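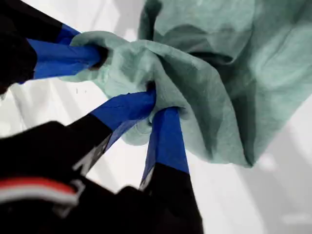
What did the open day give us that another month at our own desks wouldn't have?
Mostly other people's mistakes, freely shared, and a much better sense of what our own project should try first.

Hi Bheki,

I promised you a proper report on the Kerow open day instead of the three-line email I sent from the train, so here goes. You signed off on the travel money out of the folding project, and I'd like you to feel it was well spent (I do!). I've kept the technical bits short and put the spending at the end where you can find it.

Where I went and why

You'll remember that our plan for this half of the grant was to choose a setup for handling soft garments, buy it, and have it doing something useful by December. We had two candidates on the list, the Aketti approach with a single big arm over a conveyor, and the tabletop approach that the Kerow people have been working on with a pair of small arms. I had seen plenty of slides about both. I hadn't stood next to either one, and I was getting nervous about spending your money on slides.

The open day was Mon 19 June. Doors opened early and I was there before the coffee was, which meant I got a good long chat with the bench team while they were still setting up. That was probably the most useful part of the whole day, so I'd recommend turning up early to anyone you send next year.

The morning talks

There were two talks before lunch. The first was from Echevarría, who make sorting equipment for commercial laundries, and it was a lot more fun than I expected. Their speaker spent most of her slot on what goes wrong between the dryer and the folding station: sleeves inside out, things knotted together, a sock riding along inside a shirt. Her point was that a folding machine gets judged on the tidy part of the job, and the customer is losing time on the untidy part. I wrote that down and underlined it, because our own proposal has a whole page on fold quality and a single sentence on picking things up.

The second talk was about the software side and I'll spare you most of it. The bit that matters to us is that they train from demonstrations, with a person steering the arms through the job over and over, and that they keep the clumsy attempts as well as the good ones. They were up to 700 demonstrations for shirts. I asked whether we could get going with fewer and the answer was a cheerful "try it and tell us," so that's on my list.

The bench demonstrations

After lunch we went round the benches in small groups. I was in a group of six, and I'm afraid I asked more than my share of the questions. I stayed at the shirt bench for as long as they would have me.

The fabric is the whole problem, really. A box stays a box when you push it. A shirt turns into a different shape every time anything touches it, and the arms have to cope with whatever shape they've been given. Watching from a couple of feet away I finally understood why the team kept talking about fingertips. They told me they'd changed what goes on the tips again and again, looking for enough grip to catch thin cloth that would still let it slide free at the end. I'd assumed the clever stuff was all in the software – it's partly in the tape drawer.

I also liked that they keep the setup so plain. A white table, small arms facing each other across it, and a shirt between them. With the arms on opposite sides, each one can work on its own half of the garment and neither has to lean over the other. It would fit in our back room without moving a wall, and you know how I feel about moving walls.

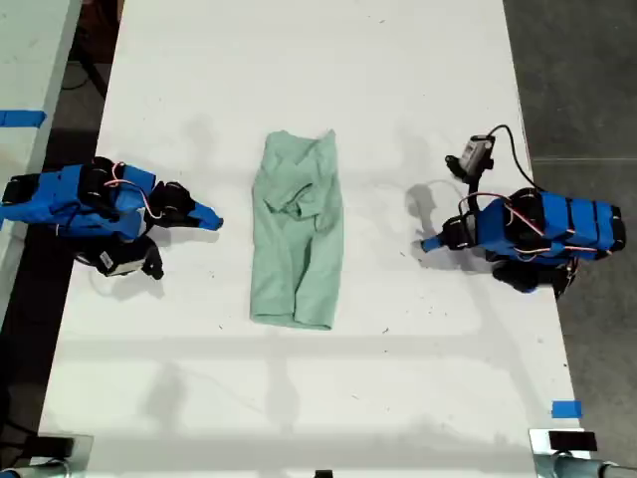

What I think we should change

First, we should rewrite the first milestone. At the moment it reads "folds a T-shirt to an agreed standard." I'd like it to read "starts from a crumpled garment and gets it flat," with folding as the second milestone. It sounds like a step backward on paper, I know. But if we can't get a shirt flat we can't fold it, and everyone I spoke to said the flattening is where the months go.

Second, I'd go with the tabletop pair. The Aketti system is lovely and very solid, and if we were running a laundry I might be writing you a different report. For a project of our size I want something we can take apart on a Tuesday and have back together the same day. Small arms also mean that a bump is a nuisance and not an insurance claim.

Third, let's use one kind of garment for much longer than we planned. I had us moving through shirts, towels and trousers in 3 weeks. The Kerow team laughed (kindly) when I told them. I'd suggest we stay with short-sleeved shirts all the way through the first milestone and bring in towels only after that.

Things I'm still unsure about

Lighting bothers me. Our back room has that one big window, and the bench team said that changing light had caused them a lot of grief early on. Blinds are cheap, so I'd rather just buy blinds and move on, but I want to check the room at different times of day before I promise you that it's good enough.

I'm also not sure who does the demonstrating. Steering the arms looks easy for the first few minutes and then your shoulders start to complain. I had a go at it and managed to get a sleeve mostly uncrossed, and I was ridiculously pleased with myself, but I wouldn't want to do it for a full afternoon. We should probably plan on short turns and share them out, which affects the staffing table in your copy of the budget. I'll send a corrected page.

And then there's Tuler, our laundry partner. They are expecting a machine that folds, and I'd like to be the one to explain the new first milestone to them before they read it in a document. If you're happy with the change in principle, could you tell me so before I call them?

Money

Travel and the day ticket came in under what you approved, and the receipts are in the shared folder. I stayed two nights because of the train times. The second night I've paid for myself, as we agreed, so please don't let accounts reimburse me by accident the way they did last year.

Nothing has been ordered yet. I have a quote coming for the arms and another for the table and mounting hardware, and I'll forward both as soon as they land. Clamps and stands cost more than you'd think, by the way – I'd left them out of the first budget completely. There's enough slack in the equipment line to cover them, so I'm not asking for more, only for your okay to shift it.

Next steps from my side

I'll draft the new milestones this week and send them to you with the changes marked. I'll measure the back room and look at the light. The Kerow team have offered us a half-hour call to go over their parts list, and I'd love for you to join if you can spare the time. They're very easy to talk to, and you'd get a better answer to your safety question from them than you will from me.

Give me a shout if anything in here needs more detail. I took pages and pages of notes, and only some of them are about the sandwiches.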